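Chapter 7
Corn: From Field to Kitchen

Chapter outline
7.1 How the corn plant grows
7.2 Types of corn
7.3 Harvest and storage
7.4 Milling and cooking
7.5 Corn in trade

Key terms: tassel, silk, endosperm, germ, pericarp, dent, flint, nixtamal

In May, the fields east of Susbridge are bare except for short green shoots in long rows. By the end of summer the same plants stand taller than the people who work among them. Saranya Krishnan, who farms there with her brother, grows sweet corn on the low ground near the river and dent corn on the slope above it. The two crops look alike from the road. They are planted with the same equipment and suffer from many of the same pests. They are sold to different buyers, at different prices, and for different uses.

The sweet corn is picked while the kernels are still soft and full of sugar. It goes to a produce market in Bravonach and is usually eaten within a few days. The dent corn stays on the stalk until the kernels are hard and the husks have turned papery. Most of it is hauled to the Golob mill, where it is cleaned, dried further, and ground into meal. A smaller share is kept for seed or feed. 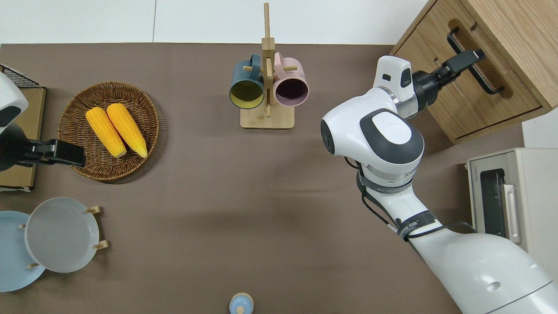
Corn is a grass. Like wheat and rice, it belongs to the family Poaceae, and what we call a kernel is botanically a fruit with a single seed inside. Unlike wheat and rice, corn carries its male and female flowers on separate parts of the plant. The male flowers form the tassel at the top of the stalk. The female flowers form the ear, lower down, where a leaf meets the stem. Each strand of silk leads to one possible kernel, and a strand that receives no pollen leaves a gap on the cob. An ear almost always has an even number of rows, and 16 is a common count.

Pollen is carried mainly by wind. For this reason growers plant corn in blocks instead of in one long row, and they separate varieties that should not cross. Sweet corn pollinated by dent corn will have starchy kernels in the same season. Krishnan plants her two fields at different times so that they do not shed pollen together.

A mature kernel has three main parts. The pericarp is the tough outer skin. The endosperm, which makes up most of the kernel, stores starch and some protein. The germ is the embryo of a new plant and holds most of the oil. Millers often remove the germ, as its oil turns rancid and shortens the life of the meal.

Section 7.1 follows the plant from germination to maturity. Section 7.2 compares sweet, dent, flint, flour, and popcorn types, using trial plots at Skeler. Sections 7.3 and 7.4 cover drying, storage, milling, and the treatment of corn with lime. Section 7.5 deals with trade and pricing.

Before you read

Look through the packaged foods in your kitchen and write down each ingredient that is made from corn. Cornstarch, corn syrup, and corn oil are easy to find. Maltodextrin and dextrose may also come from corn, although the label may not say so. Keep your list for the activity at the end of Section 7.4.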